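Caring for Acrylic and Enamel Baths
Household Advice – Bathrooms

Residents of the Mesateo apartments are responsible for the routine cleaning of baths, basins and tapware. The following advice applies to most white baths, whether built in or freestanding.

Rinse the bath with warm water after each use and wipe it down with a soft cloth. Soap film that is left to harden becomes difficult to remove and may dull a glossy finish. For weekly cleaning, use a few drops of dishwashing liquid in a bucket of warm water. Scouring powders, steel wool and stiff brushes should not be used on any surface of the bath.

Black tapware requires particular care. Vinegar and other acidic cleaners can mark a dark coating permanently – use mild soap only, and dry the handles and spout afterwards. Hard water spots will usually lift if a damp cloth is laid over them for 3 minutes.

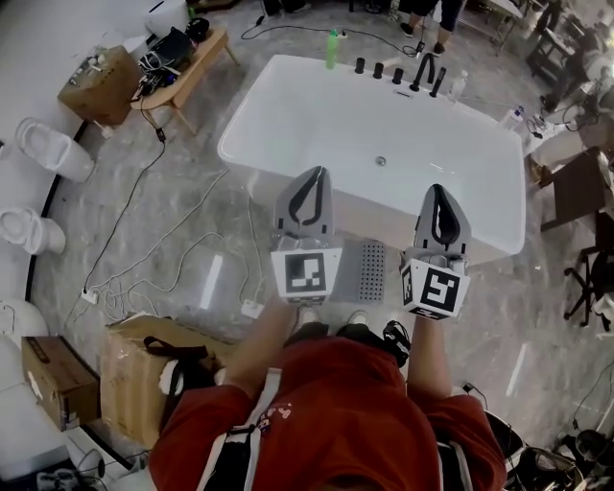 Baldur Bech writes that bicarbonate of soda, mixed to a thin paste, has kept the drain ring in his own bath bright for years, and asks whether it is safe on the basin as well. It may be used on metal drains. On acrylic it should be tested first in a spot that is seldom seen, and rinsed off completely.

Hair and lint should be cleared from the waste fortnightly. Lift out the strainer where one is fitted, remove the debris by hand and flush with hot tap water. Chemical drain openers are not permitted in the building. The overflow should also be cleaned, using a small bottle brush and soapy water.

Sealant around the base or walls should be inspected every October. Any gap, lifting edge or black mould that returns after cleaning should be reported to the Mesateo office, extension 129. Residents should not apply new sealant over old.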